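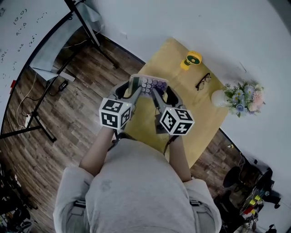
Two hand-held grippers at a clear case of lavender and white pieces, by the yellow table.

Handball shoulder: pain at release, not at wind-up. When to start throwing again?

Posted by backcourt_left in Injuries and Rehab

I play left back in a regional handball league, right-handed, training three times a week plus a match. In September I landed on my right arm after contact at the nine-meter line. No dislocation. The X-ray was clean and the ultrasound showed irritation of the supraspinatus tendon with no tear. I was told to rest it for three weeks and then "build up as tolerated," with no numbers attached.

I am now in week seven. Range of motion is full in all directions except internal rotation behind the back, where I am a few centimeters short of the other side. External rotation against a band does not hurt. Overhead press with a light dumbbell does not hurt. Passing over 10 to 15 meters is fine. What hurts is a jump shot at anything above maybe 70 percent effort, and the pain comes at ball release and just after it, at the back of the shoulder. The wind-up is painless.

Two things I would like to know. First, does pain at release point to a different structure than pain in the cocked position? Second, is there a throwing progression for handball with actual counts? Everything I find is written for baseball pitchers, and the ball weight and the run-up are different enough that I don't trust a direct conversion. Our club (Ellico, second team) has no physio on staff.

pivot_retired
Reply marked as helpful by the original poster

Take the two parts separately.

On the location: in the cocked position the load is mostly on the front of the joint, and the back of the cuff can be pinched against the rim of the socket. At release and in follow-through the posterior cuff works eccentrically to slow the arm down. Pain at the back of the shoulder at that moment, with a painless wind-up, fits a posterior cuff that is not yet strong enough for braking. It does not prove it. The supraspinatus finding on the ultrasound may be left over from the fall or may have been there before. A lot of throwers have one with no symptoms. Your missing internal rotation fits as well, although some loss on the throwing side is normal in overhead athletes. Compare total rotation (internal plus external) on both sides, lying on your back with the elbow out at 90 degrees. If the totals match within a few degrees, the difference is probably adaptation. If the right side is clearly short, work on it.

The band test at the side with the elbow tucked in tells you little. Test at 90 degrees of abduction, slow on the way back, and see what happens by the fifteenth rep.

On the progression: I used the one below after a similar problem. It came from a physio at the Simard clinic, and I have passed it on to a few teammates. Throw every other day. Warm up the legs and trunk first, then the shoulder.

Stage 1. Standing throws at a wall, feet planted, half effort, 30 throws.
Stage 2. Standing throws with a step, 60 percent, 40 throws.
Stage 3. Three-step run-up, no jump, 70 percent, 40 throws, all at low targets.
Stage 4. Same run-up, 80 percent, 50 throws, targets mixed.
Stage 5. Jump shots, 70 percent, 25 throws, no defender and no goalkeeper.
Stage 6. Jump shots, 90 percent, 30 throws, then full training without contact.
Stage 7. Contact.

Two clean sessions before moving up. Clean means pain no higher than 2 out of 10 during the session and back to baseline the next morning. If it is worse the next morning, drop one stage and stay there for a week. Passes count toward the load too -- in normal training they outnumber shots by a wide margin, and people forget them. I kept a log and came to 1645 throws of all kinds between stage 1 and my first match, over 12 weeks. Yours may be shorter. You are probably at stage 3, and you have been testing yourself at stage 5 or 6.

For strength: side-lying external rotation, prone Y raises, and reverse throws with a light medicine ball from a kneeling position. Three sets, three times a week, after throwing and not before it.

Get it looked at again if you notice clicking with pain, a dead-arm feeling, numbness, or pain that wakes you up at night. A labrum problem can look like this, and plain ultrasound is poor at showing it.

wikgate_u19
Just use tape. Our whole back line at Wikgate plays with blue tape on the shoulder and it helps. Also ice after games.

hall3_keeper
Tape may change how it feels for an hour. It won't make the cuff stronger, so I would not use it to move up a stage early.

One addition to the list above. Check the ball. We switched to the resin-free Zundmont balls last season and three of our backs had sore shoulders and elbows within a month, all from squeezing harder and throwing with the arm alone. If your hall has banned resin, do the early stages with a size 2 ball, even if you play with a size 3. I keep a throw count for our squad, and a back who shoots a lot gets to around 200 throws in a normal evening session, warm-up included. Going from zero straight back to that is where most of our relapses came from.

backcourt_left
Thanks. Measured total rotation last night with a phone app: right side is 14 degrees short. Going back to stage 3 and adding the eccentric work. The resin ban applies in our hall too, so I will borrow a size 2 from the women's team.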